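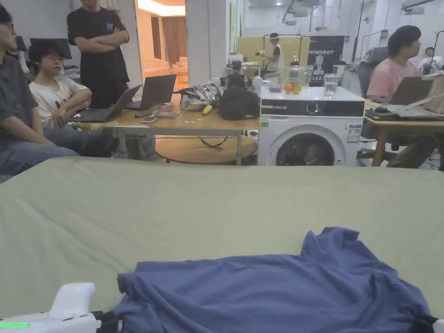

Notebook, L. Thampi
Saturday, August

Reference electrode drift, Tollau cells, continued from previous pages.

Started 7:40. Room at 22.5 C, bath at 25.0 C by both the bath display and the glass thermometer. Three Ag/AgCl electrodes in 3 M KCl overnight: T1, T2, T4. T3 is still out with a cracked frit.

Morning check against the master electrode, high-impedance meter, 9 minutes settling each:

T1 +0.4 mV
T2 -0.2 mV
T4 +3.1 mV

T4 was +1.2 on the previous page. Limit for use in the Murnstead series is 2 mV, so T4 is out until refilled. Master is the Panelley double-junction, stored separately and never used in a sample.

Emptied T4 with a syringe, rinsed the barrel twice with fresh 3 M KCl, refilled to 5 mm below the fill hole. Loose crystals at the bottom of the barrel came out with the first rinse. Coating on the wire is an even gray-purple down to the last few millimeters, where it goes patchy. Not re-chloriding today. Stood it in the bath for 40 minutes and read again:

T4 +2.6 mV at 40 min
T4 +2.5 mV at 60 min

Better, still over. Old fill solution accounts for part of the offset. The rest I would put down to the frit or the patchy end of the wire. To separate those, measured resistance through the frit at 1000 Hz with the Subramaniam bridge, all electrodes in the same 3 M KCl against the platinum coil:

T1 2.9 kilohm
T2 3.3 kilohm
T4 11.8 kilohm

T4 frit is partly blocked. Tip into warm 0.1 M KCl, 60 C on the hot plate, lid on, 2 hours. If the blockage is KCl this should take it out. If it is silver chloride it won't, and the tip goes in dilute ammonia next.

Meanwhile, drift run on T1 and T2. Both in the bath with the master, logging every 30 s, stirrer off. Cable for T2 picks up hum when it crosses the bath heater lead. Rerouted it behind the clamp stand and the noise went from 0.3 mV peak to peak to under 0.1. Routing sketched on the facing page.

10:15. T1 drift over the first hour 0.05 mV, T2 0.08 mV. Both acceptable. There is a step of 0.2 mV on both channels at 9:52 which is common mode, so it belongs to the master or the bath. Bath display shows no change at that time. Leaving the step in the record and not correcting for it. 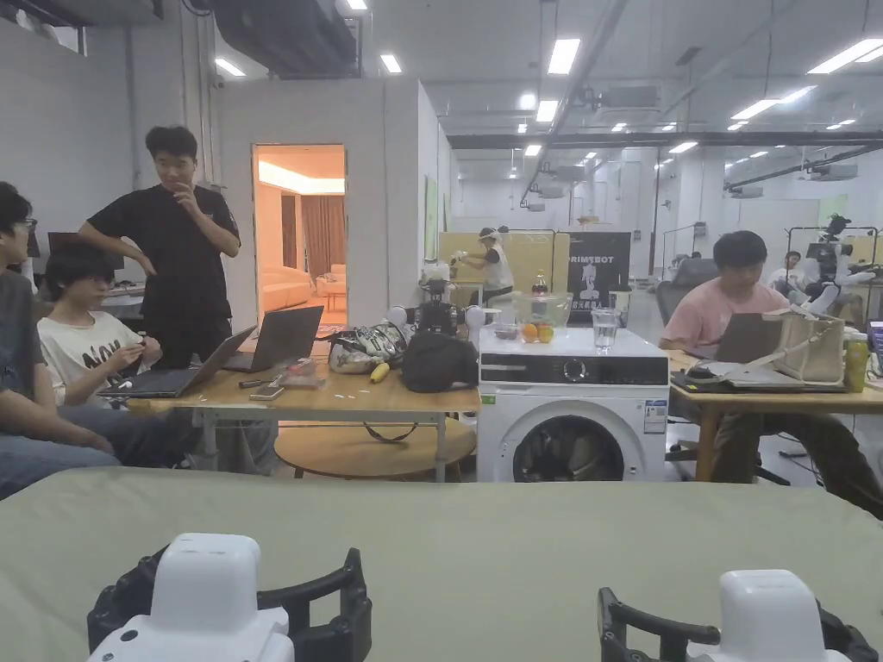
Can the Murnstead series go ahead on T1 and T2 alone?
The first half can, since those cells take one reference each and are run in pairs. The second half needs a third electrode for the cross-check, so it waits for T4 or for a new frit on T3.

12:20. T4 out of the warm KCl. Cooled in the bath for 30 minutes before measuring. Frit resistance now 4.1 kilohm. Offset against master:

T4 +1.1 mV at 10 min
T4 +0.9 mV at 30 min

Within limit. Most of the offset was the junction. The remaining 0.9 is higher than I like and may be the patchy end of the wire. Marked T4 as usable for cross-check only, not as primary reference, with a strip of yellow tape at the cap.

Fill solution. The 3 M KCl bottle in use has no opening month on the label. Made up a fresh liter: 223.7 g KCl, dried at 110 C, made up to volume at 20 C. A few drops of silver nitrate in the portion kept for filling, to saturate with AgCl. Left the slight cloud to settle and will decant from the top. The rest is storage solution and is labeled that way. The two should not be swapped. Storage solution in the barrel slowly strips the coating, and I suspect this is what happened to the end of the T4 wire.

14:05. End of drift run. Totals from the start of logging, common step included:

T1 +0.31 mV
T2 +0.37 mV

Without the step these are 0.11 and 0.17. Repeated the master against T1 in a separate beaker of fresh 3 M KCl and got +0.4, the same as this morning. That does not settle where the step came from. Next time put a thermistor in the bath on its own log channel.

Open items:
Re-chloride T4 wire, 0.1 M HCl, 0.4 mA per square cm, 30 minutes.
New frit for T3. The Tollau spares are 3 mm and this barrel takes 4 mm, check before ordering.
Discard the undated KCl bottle.
Outer filling of the Panelley is low, top up before the next check.
Log file for today is under drift, T1 T2, run 9. Runs 7 and 8 have the channel names reversed, noted on their own pages.

Electrodes back in storage 14:30, caps on. Bath off.

LT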